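Attic season at the Prultgate home energy desk

The Hirkumthorpe loft grants reopen in January, and 14 places are left for this round. Each pays up to $1,000 toward insulation in a room under the roof. The form is 3 pages long and you can fill it out at the front desk.

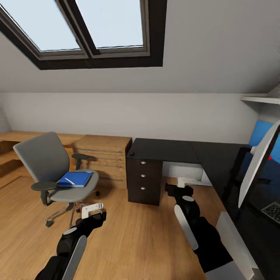 You need a recent heating bill and proof of address. Renters need a letter from the landlord too.

People have asked whether finished attics count. They do, as long as somebody uses the room year round. 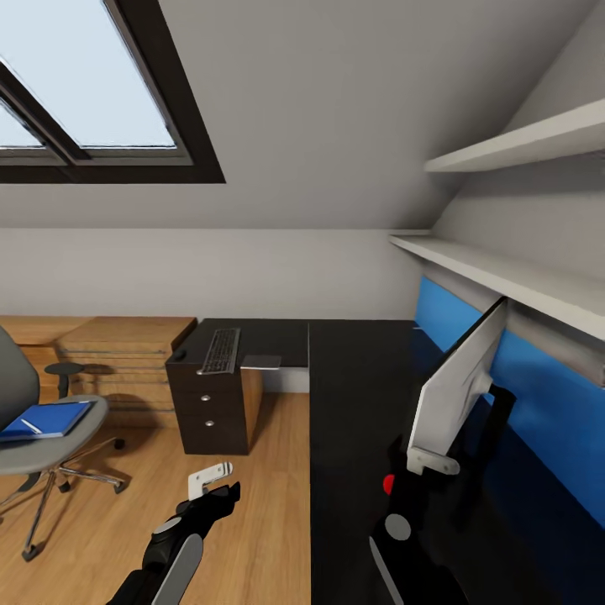 Bezawit Admasu wrote in to say that her quote from Pemel left out the rafters completely, and she would tell anyone to get the rafter depth in writing before signing.

We agree. Ask for the depth in inches.
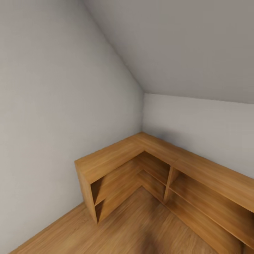 Drafts often start low down, where the wall meets the floor. Check there first on a windy evening. With low shelving set along the walls, as in this corner under the slope, pull it out before you feel for cold air.

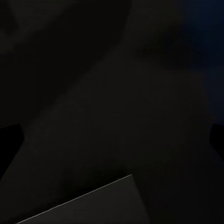
Inspectors come by appointment only. They will want to see every surface, including dim ones like the dark gray stretch here, so have a flashlight handy. To book, ask for Amna Minhas.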